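To: kitchen-floor list
From: Elsa Fjeld
Date: July 5, 2018
Subject: Re: What happens to the prep shifts?

Hello everyone,

Thank you, Asger, for writing what I suspect a good many people were thinking. I've been meaning to send a proper update since I came back from Brumcombe, and your message gave me the push. I'm going to quote it more or less whole and answer as I go, so get yourself a coffee - this will be a long one, as mine usually are.

Asger Nørgaard wrote:

> I have worked the prep kitchen at Stiltolgate for 11 years. We hear
> that Flendora has signed up for the Pirihi trial and that there will
> be robots at the burners by December. I would like to know three
> things. Who loses hours? Who is blamed when something gets burned?
> And has anybody from the kitchen been asked what we would like
> taken off our hands?
>
> I don't mean this in a sour way. My wrists would be glad of some
> help. But I would sooner hear it from you than from the noticeboard.

You should have heard it from me first, and I'm sorry you didn't. The notice went up while I was away and it was written in a hurry.

> Who loses hours?

For the length of the trial, no one. That is in the agreement that Hjalti Thoroddsen signed for the company, and I have asked him to post the page so that you can all read it for yourselves. The prep kitchen sends out 1,860 meals a week, and the trial doesn't touch that number or the roster behind it. What comes after the trial I can't promise, and I won't pretend to. What I did get is a seat at the table: two people from the kitchen floor will sit in on the review, and they'll see the same figures that Hjalti sees. I would love it if you were one of them, Asger, and I'm saying so here in front of everybody so that you find it harder to say no.

> Who is blamed when something gets burned?

I put this one to Jytte Þorgeirsson, who looks after Pirihi for us, nearly word for word. Her answer was that any pot a robot has handled is Pirihi's responsibility until one of our cooks takes it over, and that the handover will be marked on the batch sheet. I think we need to try that out before we trust it. We all know what the batch sheets look like at the end of a lunch rush! If you have ideas for a simpler way of marking it, please send them along, even half-baked ones.

> And has anybody from the kitchen been asked what we would like
> taken off our hands?

Not well enough, no. There was a form last winter and I believe it got two replies, one of them from me. So let me ask it again now, properly. Which jobs leave you sore at the end of a shift? Which would you be happy never to do again? And, just as important, which ones do you want to keep? Þórarinn Oddsson told me over lunch that he would give up every heavy pot in the building tomorrow, but that anyone who tries to take the tasting spoon away from him will have a fight on their hands. I've passed that on to Jytte exactly as he said it.

My own worry is a little different, and I'll share it since we're all being frank. When we got the new slicers, the work got lighter but it also got lonelier. People who used to stand and talk across a bench ended up at opposite ends of the room, minding a machine each. I don't want us to do that to ourselves again, and I've asked that no station be set up where a person is left alone with the equipment for a whole shift. Jytte was kind about it, and I think she understood what I meant.

As for the work itself, it is still at the tabletop stage at Brumcombe, with household-size things: a single induction cooktop, one pan and its glass lid. It's a long way from our forty-quart pots, and I found it much easier to think about once I had seen how small the setup is. 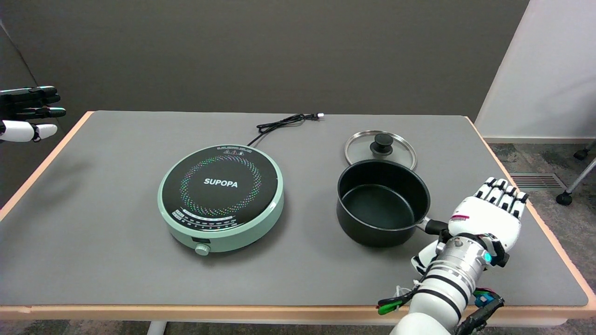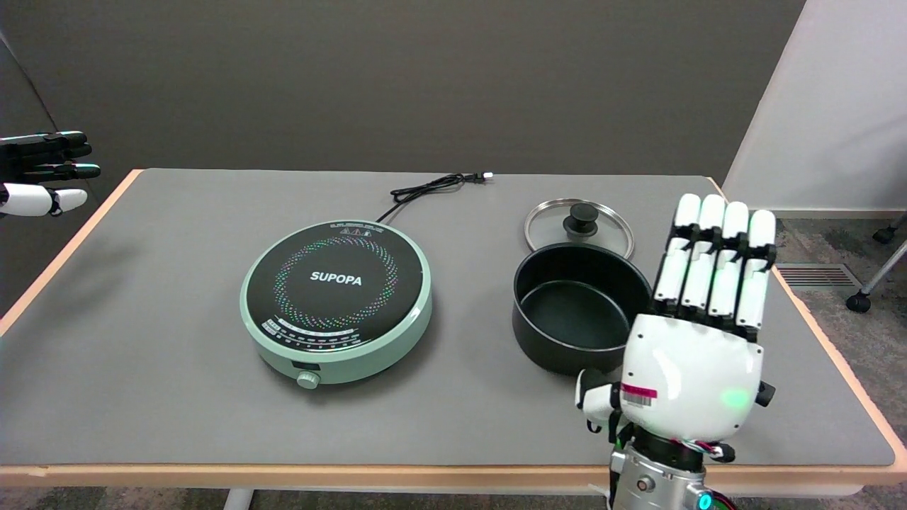 Both show the same table, and the pan is empty in each. In the first one the right hand has hold of the handle.

WHAT I NEED FROM YOU

Please write back to the list, or to me alone if you prefer, with your answers to the questions about which jobs to hand over and which to keep. One line is fine. A full page is fine too, as you can see I'm in no position to complain about length.

If you'd like to be one of the two at the review, tell me that as well. We'll pick names at the next floor meeting, and the hours you spend on it will be paid.

And if any of you would rather talk than type, I'm in the small office behind the cold store most afternoons, and the door is open - come in and sit down.

Warmly,
Elsa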